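Skip to content
Forums > Work and Society > Child labor > Brultstead repair shops
We use cookies to keep you signed in. Accept / Settings

cboyer_24
Has anyone read the April report on kids working in the repair shops in Brultstead? Clotilde Boyer's group talked to 40 families. Most of the boys left school before fourth grade and work until nine at night.

Grivex
I read it. Forty families is a small number. I'm not saying it's wrong, but I wouldn't build a law on it.

lemieux_road
The shop owner next to me pays a boy around 900 a month. His mother needs that money. Close the shop and he goes to the brick yard, and the brick yard is worse.
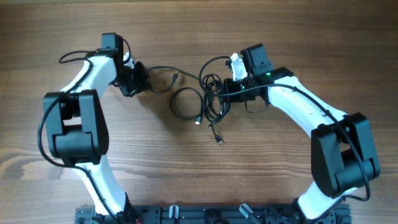 Ludivine G.
The evening class in Clutura tried something else. Owners let the boys off at four and the class pays the family part of the lost wage. They learn reading first, then a trade with some theory behind it. We had 24 kids last term.

Grivex
And who pays when the grant ends?

Ludivine G.
The town covers half now. The rest we don't have yet.

lemieux_road
Four o'clock won't work here. That's when the drivers bring their cars in. Mornings, maybe.

cboyer_24
Mornings is what the report asks for too, page 40.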